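Murley (born Anil Rajan) is a record producer, drummer and occasional vocalist, best known as one half of the instrumental hip-hop duo Flimow, which he formed with the bassist Ctibor Baláž. His solo work combines sampled percussion with live bass and electric piano.

Early work

Rajan began making beats on a four-track cassette recorder while playing drums in a school jazz band. His first tapes were sold by hand under the name Murthy, which he dropped after a printer misspelled it on a run of sleeves. He kept the misspelling's first three letters and has performed as Murley ever since.

Flimow

Baláž answered a notice Rajan had left in a rehearsal room, and the two recorded their first EP in 19 days. It was issued on Larnum, a small label run from Baláž's apartment, in an edition of 1041 copies. The EP contains five tracks, three of them built on the same drum break played at different speeds. Reviewers noted the absence of scratching and the dry, close sound of the bass.

The duo's first album followed in July of the next year. It added a horn section on several tracks — the first time either member had written parts for outside players. A short tour was cut back when Baláž injured his wrist, and the remaining dates were played by Rajan alone with backing tapes.

Solo recordings

Rajan's solo debut was recorded at home between Flimow sessions. Most of its percussion comes from household objects struck, shaken or scraped close to the microphone, then pitched down on a sampler. The bass parts were added last. 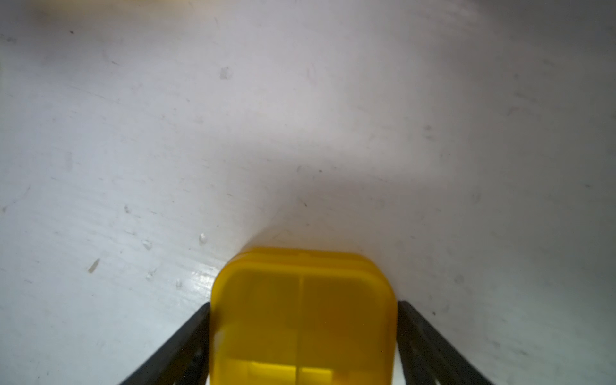
A yellow plastic box with rounded corners.

The record sold modestly but was later reissued by Larnum with an alternate mix of the closing track. Flimow returned to the stage on Sat 3 September, playing the first EP in its original running order.

Style

Murley's productions favor slow tempos, short loops and little reverb. Vocals, where present, are low in the mix.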